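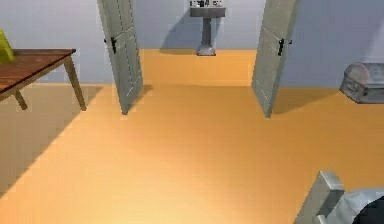

Table by the doorway, sink in the room beyond.

Filing for divorce at the Wubshet family court: common questions

Do I need a lawyer?
No. You can file on your own. If your spouse has a lawyer, you may want to talk to one before the first hearing.

What does it cost to file?
The filing fee is $292. If you can't pay it, ask the clerk for a fee waiver form and turn it in with your petition.

How many copies do I bring?
Bring the signed original and 2 copies. The clerk stamps all of them and gives one back to you.

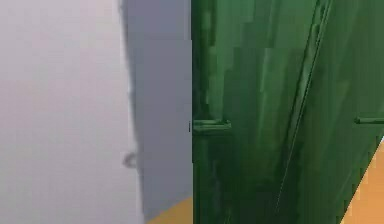
Page last changed: 27/10/2018

Can I move out before the case is over?
Yes. Moving out doesn't end your claim to the home. Give the court your new mailing address within 10 days.

We use cookies to remember your settings. Accept | Read more

What if my spouse won't sign?
The case can still go ahead. You will need proof that the papers were served. 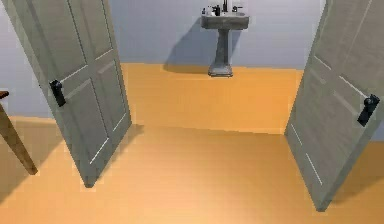 Open doors and pedestal sink.

Who decides what happens to the house?
You and your spouse can agree in writing. If you don't, the judge decides after hearing from both of you.

Who do I ask about forms?
Marianna Dudek or Fasil Gidey at the clerk's window. They can't give legal advice.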